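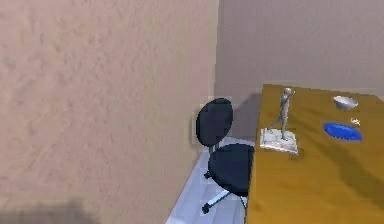 ## Collecting demonstrations in simulation at Grestley

Usha Annamalai runs the demonstration work at Grestley, where a team of six records tabletop tasks in simulated rooms. The recordings are used to train a manipulation policy called Jadel. I spoke with her in September, and Minoru Morikawa, who maintains the room generator, joined for the second half.

The current batch is built from desk rooms: two walls, a floor, a chair pushed partway under the desk, and a few objects on the wooden top. The statuette, the white bowl and the blue dish are all drawn from the same asset library.

"The statuette is the awkward one," Annamalai said. "It has a raised arm and a square base. If you take it by the arm in our physics engine, it rotates in the grasp. Operators learn to go for the base or the torso, and we want both in the data."

Each task gets 500 accepted demonstrations. An operator teleoperates the arm, a script checks the final object poses against the goal, and a second person reviews the replay. I asked what the script misses.

"Contacts along the way," she said. "An operator can put the bowl exactly where it should go and drag the dish with the wrist while doing it. If the dish ends up inside tolerance, the script passes it. Review catches that. In the last batch, review threw out 57 episodes that the script had accepted."

Those episodes are kept in a separate folder with a reason code. Annamalai's group hasn't trained on them yet.

### Layout and variation

Morikawa's generator samples wall texture, floor material, desk finish and object positions. Early versions spread objects evenly over the desktop. He changed this after looking at where the policy failed.

"It was fine in the middle and poor near the back wall," he said. "Now we sample clusters, and a good share of them sit toward the back. The front of the desk stays open in those rooms. The arm has to reach over, and the wall limits the wrist angles."

The chair is fixed to the floor and takes no part in any task. It does have a collision mesh. Morikawa said the first mesh was a plain box around the whole chair, which blocked valid approaches from the left side of the desk. The replacement uses separate shapes for the backrest, seat and base.

Small objects remain a problem. At the resolution they train on, a thin white item beside a dish may cover only a few pixels, and compression blurs it further. "If I can't tell what it is from the stored image, I don't expect the model to," Annamalai said. Instructions that name such items are now held back until the camera can be moved closer.

### Operators

New operators practice on nine fixed rooms before their recordings count. Cyprian Zawadzka, the most recent to finish, said pace was harder to learn than accuracy. "My first ones were full of pauses. I'd stop above the bowl and think. The model copies the stopping."

Pauses longer than a set limit are now flagged during review. They are trimmed only if the arm is clear of every object, and the original file is retained.

The next batch adds drawers. Morikawa is still working on the joint friction.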